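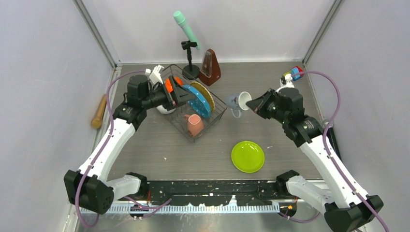 Two Arms and a Dish Rack: Dishroom Automation at Bamport

Gallery and notes by Dalia Zaki
May 16, 2022

The enclosure at the Brikel test shop, with both arms working. The left gripper has hold of something bright orange over the wire rack. The right one has a white and pale blue mug on its side, just off the floor.

A blue plate with white dots on the rim and a tan one stand in the slots, and a pink mug sits in front. The lime green plate is still on the floor of the box.

I run the afternoon shift in the dishroom at the Bamport staff cafeteria. In August the company wants to put a pair of arms like these at the end of our line, where clean dishes get sorted and unloaded. The plan has a name, Dovurau, and a slide deck, and the slide deck says the arms will "free the team for higher-value tasks." I have asked three times what those tasks are. The answer so far is that they will be identified during rollout.

So I went over to Brikel to look at the work itself. I'm putting up the picture along with my notes, for the people on both shifts who didn't get to go.

What the arms are asked to do

Pick up a dish, put it in a rack. Pick it out of a rack, put it somewhere else. Brikel uses a mix of plates and mugs in different colors and shapes so the arms don't get used to one kind, and I think that part is sensible. Our own dishes are all white and all the same, except for the mugs people bring from home, and those are the ones that cause trouble.

The dishes share the box with other things. There's a metronome at the back, a microphone on a stand, and a stack of toy blocks in the corner. Brikel's people say clutter is useful because a real room has clutter. Fair enough. Our clutter is forks, wet napkins, and half a bagel under a saucer. I would like to see them try the bagel.

Speed

The deck gives our peak as 200 pieces in a lunch rush. I don't know where that number came from, because no one came down and watched a lunch rush. Ulises Henao has worked the unload end longer than anyone on my shift, and he takes mugs four at a time, two to a hand, while talking about soccer. Each of these arms has one gripper. I was given no figure for how fast the pair can go in a working dishroom, and when I asked I was told that speed comes later. Maybe it does. We are being asked to plan the fall schedule now.

Who stands next to it

This is the part I care about most, and it got one bullet point in the deck. The arms come with an "attendant." The attendant clears jams, picks up what falls, keeps the rack where the arms expect it, and hits stop if something goes wrong. The job is listed one pay grade below what Ulises makes today.

I asked Tapsell, the firm handling the installation, whether the attendant would also wash dishes. Yes, when the arms don't need help. I asked who decides when the arms don't need help. That was written down as a question to follow up on.

Look at it from the line. Today two people unload and they can both see the whole counter. After August it's one person, watching a machine and doing their own work with whatever attention is left. If a plate breaks, I expect it will be the attendant's plate.

Reach and floor space

The test box is small, with walls on the left, the right and the back, and an arm at each front corner. The cables run along the outside of the arms in loops. It's tidy enough for a bench. Our unload counter has a wet floor in front of it and a cart lane behind it, and the carts do not go around things. Tapsell has measured the space and says the unit fits with 40 inches to spare on the lane side. I measured the lane with a cart parked in it, the way it is every day from eleven to two, and I would not call what's left spare.

What I'll give them

I don't want to be the person who hates every new machine. When the old conveyor went in, people complained for a month, me included, and then our backs stopped hurting. Unloading hot mugs is hard on the hands. Ulises wears a brace on his right wrist some weeks. If a machine took the worst hour of the day off him and left him his job and his grade, I would carry it down the stairs myself.

The Brikel people were decent, too. They answered what they could and said so when they couldn't. One of them told me that mugs are harder than plates, on account of the handles, and I appreciated hearing it from her, since the deck has mugs and plates on the same line with the same check mark next to them.

My trouble is with the order things are being done in. The hours have already been cut on paper -- 7 shifts a week come off the schedule starting the first week of the trial. The trial is supposed to tell us whether the arms can do the work. If the shifts are gone before we find out, then it's a trial of us, to see how we manage short.

What we have asked for

Keep both unloaders on through the whole trial.
Pay the attendant at the current unload grade.
Let the dishroom keep the log of stops and breakage, and post it by the time clock.
Run one week with our own dishes, dirty trays included, before anything is bolted down.
Put in writing what the higher-value tasks are.

Management has agreed to the log. They want it kept on their form, and the form has a box for "operator error" but no box for the machine. I've sent back a version with both.

If you work the line and want to add something, on either side of this, leave a note in my tray or catch me before the afternoon shift. The next meeting with Tapsell is in the back of the cafeteria after lunch service, and anyone from the dishroom can sit in on the clock. Ulises got that part in writing.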